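The smallest room in the house

Imke Ackermann wants a robot that can put a toilet lid down. Close it, open it, wipe round it, go away. She's been at this since October and says the lid is the easy bit, then says it isn't, then goes off to find a screwdriver.

The build is called Trurkura. There are two of them on it, her and Wajid Dogar, plus whoever turns up at the shared workshop in Marncombe on a given evening. No company behind it. No investor. A biscuit tin with receipts in it.
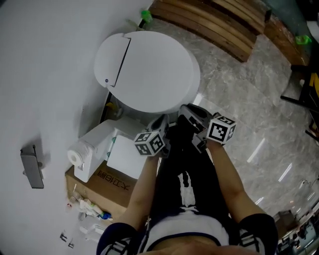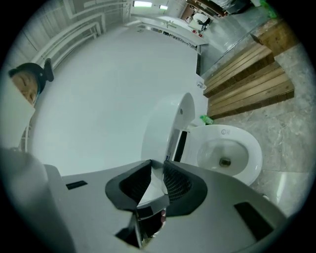

The idea is simple enough to say in one breath. You don't write out every move for the robot. You do the job yourself, over and over, holding the same grippers the robot will have, and you record it all - what the hands see, where they are, how wide the jaws are open. Then a computer chews on it overnight and you find out in the morning wether it learned anything.

Mostly, in the first months, it hadn't.

"We had a thing that was very confident and very wrong," says Dogar. "It would go straight for the wall. Lovely smooth motion. Straight for the wall."

He's a heating engineer by day. Spends his working life on bathroom floors as it is. Ackermann repairs sewing machines, and it shows in the build: small screws, tidy springs, everything can come apart on a kitchen table with two tools. She drew the first gripper on squared paper. That drawing is still pinned up over the workshop kettle, with tea on it.

Why a bathroom, though. Everyone asks. The home robot crowd likes kitchens, or folding shirts, and there's a good reason, which is that kitchens film well. Ackermann's mother has bad wrists and a bad hip and can cook perfectly happily sitting on a high stool. What she can't do is bend down behind a toilet with a cloth. So that's where the work went.

It's a horrible place to put a robot. Shiny everything. White on white on white. Depth cameras hate glossy porcelain, and a polished floor throws the ceiling lights back up at you so there's a second set of lamps down where there should be ground. Anything curved comes out of a wide lens looking more curved still. The early software found edges where there weren't any and missed the ones there were.

The marker cubes helped. Printed black squares, stuck on the faces of a cube, cube fixed to the side of the gripper. The head camera picks out the pattern and works out where the hand is and which way it's tilted. Cheap as anything. You could do it with fancier kit and plenty of people do, but paper squares don't need charging and if one gets scuffed you print another. Four attempts to get the cube mount stiff enough, mind. The first was glued. It came off in Dogar's pocket.

Then the fingers. This took most of a winter and Ackermann will talk about it for as long as you let her.

A toilet lid is smooth, rounded, and quite often has a hinge that fights you. Soft-close ones are the worst. You push, it resists, you push more, and then it goes at its own pace and you're pressing on nothing. Hard plastic fingers skated off. Foam gripped nicely for one evening and then went to crumbs. What they have now is a textured pad on the inside of each finger and thick black rubber along the edges, and the rubber does more work than anyone expected because half the time you aren't pinching a lid at all, you're hooking it.

"I'd designed it to pinch," says Ackermann. "My own hand doesn't pinch a lid. I'd never looked. Forty-odd years and I'd never looked."

That's the other half of the method, watching yourself. Holding the grippers makes you clumsy in the same ways the robot is clumsy. No wrist feel, two stubby fingers, can't see round your own knuckles. You start doing the job differently. Lower, slower, come in from the side. Whatever trick you find, the robot gets for free, provided you do it the same way often enough for the thing to notice it's a trick.

How often is often enough? They've recorded 3,000 runs so far, across a string of bathrooms borrowed from friends and relations. A run might be lifting a lid, or moving a bottle out of the way, or picking up a cloth and putting it back. Short jobs, nearly all of them. The model starts to be any use on a new task after 200 or so decent goes, Dogar reckons, and then there's a long flat stretch where more goes don't seem to do anything, and then for no reason he can give you it gets better again.

Only the decent ones count. A good share get thrown out. Hand in front of the camera, cube out of view, someone laughing and shaking the rig. Mareike Fuchs does the sorting, evenings, with the radio on. She came to the workshop to mend a chair and hasn't left. She's strict. If the hand stops to dither in mid-air she bins it, on the grounds that the robot will learn to dither as well, and it did, there's a whole week of it doing so. A little pause before every grab. Like somebody about to sneeze.

Money. The pair of grippers cost £265 all in, and that's counting the bits that went wrong. Printed housings, rubber, small cameras, wire, springs. The arm it all bolts on to was the dear part and Ackermann would prefer not to say, her husband reads this magazine. It's a secondhand Petersen with a stiff elbow. They bought it from a college that was clearing out a store room, and drove it home lying across the back seat with a duvet over it.

The computing they rent by the hour from an outfit called Cindico, overnight when it's cheaper. Bill goes in the tin.

Does it work? Depends what you'd call work. I went along to see it on a wet evening with the heating off. They've got a test toilet set up at the back of the workshop, plumbed to nothing, on a sheet of ply. The arm sat beside it on a trolley. Dogar pressed a key. It thought. It went in low and from the side, exactly as they'd described, got the rubber edge under the lid and took it up and back until it rested. Not fast. I could have made toast. But it was neat, and there was something odd and rather nice about seeing a machine do it in a way that was plainly a person's way.

Then he asked it to put the lid down and it knocked the cloth on the floor.

"It does that," said Ackermann, and picked up the cloth.

They did it again, it was fine. Again, fine. Then it stopped halfway and wouldn't be coaxed, and they both bent over the laptop for ten minutes muttering while I held a torch. Loose connector. It's usually a connector, they say, and when it isn't it's the lighting. A bathroom at noon and the same bathroom at night are two different rooms as far as the software cares. They've taken to recording with the lights on, lights off, blind up, blind down.

Not everybody at Marncombe is sold. Nathalie Hendriks, who builds model steam engines on the next bench and has opinions, thinks a long-handled brush would do the job for a fiver. She told me so within a minute of my getting my coat off. Dogar says she's right about today. He's a bit less sure about ten years from now. Hendriks turned the brass collars for the wrist joint, all the same, and they're beautiful, and she pretended not to be pleased when I said so.

What about safety, I asked, because you have to. An arm in a small room with somebody unsteady on their feet is not a thing to be casual about. They aren't. There's a big stop button on a lead and whoever's running it keeps hold of the thing. The motors are turned down so far that I could hold the arm back with two fingers. Ackermann won't have it in her mother's house yet and can't say when she will. Her mother, for the record, thinks they should get a move on.

If you fancy having a go at something like it, the advice from both of them is to leave the arm till last. Build the hand grippers first. Use them in your own house for a fortnight and see how many jobs you can even do with two fingers and no feeling. Taps are alright. Toilet roll is murder. Putting a cap back on a tube will make you want to lie down. You'll learn more that way than from any amount of reading, and if you pack it in you've only lost the price of some plastic and a few springs.

Fix your cube mounts properly. Write down which rubber you bought, becuase you won't remember and the shop will have stopped stocking it. Wear old trousers. Keep the bad recordings in a separate folder for a while before you delete them, Fuchs went back to hers twice and found good ones in there.

And get other people to do some of the runs. They'd used only Dogar for the first stretch and the arm picked up his reach, which is long, and his habit of going left-handed at anything near a wall. Myrto Karras, who's a good foot shorter, did a month of them and the whole thing calmed down. It tries more than one way in now. She's been asked back for the next lot, sinks, and has said yes on condition somebody brings kneepads.

Sinks start as soon as the elbow's fixed. There's a part on order.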